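Chapter 5
When the Work Changes Shape

Learning goals: describe how a job is split into tasks before it is automated; explain why new tasks appear when old ones go; discuss who should have a say in the change.

Most people picture automation as a swap. A machine comes in and a worker goes out. At Stumance, a linen and garment service with 400 employees, the change was slower and harder to see. The folding hall kept its people for the first year. Their duties moved a little each month, until the job title on the payslip no longer matched the work.

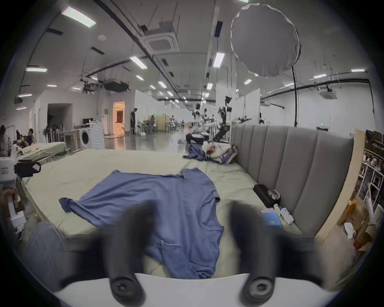
A job is a bundle of tasks, and machines take on tasks one at a time. Folding is a good case to study. Carrying a stack of towels is easy to describe in steps, but clothing changes shape each time it is touched. A long-sleeve shirt can lie flat on a bed with one sleeve pulled out to the side and the other tucked along the body, and a person knows at once what to do with each. A machine has to learn it from many recorded examples, and people have to make those examples. With a hand-held gripper, the worker's own movements become the lesson.

Panya Phetsri had folded by hand for 11 years when she moved to the new team in May. She kept her pay grade but lost her piece-rate bonus, which had rewarded speed. In her new post a hurried fold was worth less than a clean one — a hard habit to break. 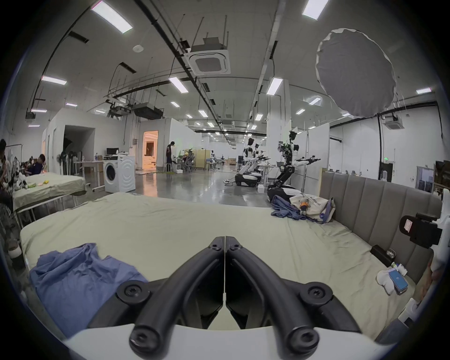

Her shift lead, Ksawery Pawlak, had a different problem. He had always judged output by the cart. Under the new system he was asked for 1000 usable recordings, and he had no say in what "usable" meant. That was decided by Cirnari, the outside contractor. Workers asked him why a recording had been rejected, and he often could not tell them. A written standard was posted on 19/08/2021, and complaints dropped soon after.

Section 5.1 looks at how tasks are chosen for automation. Section 5.2 turns to pay, and returns to the lost bonus.

Key terms: task, piece rate, demonstration, job redesign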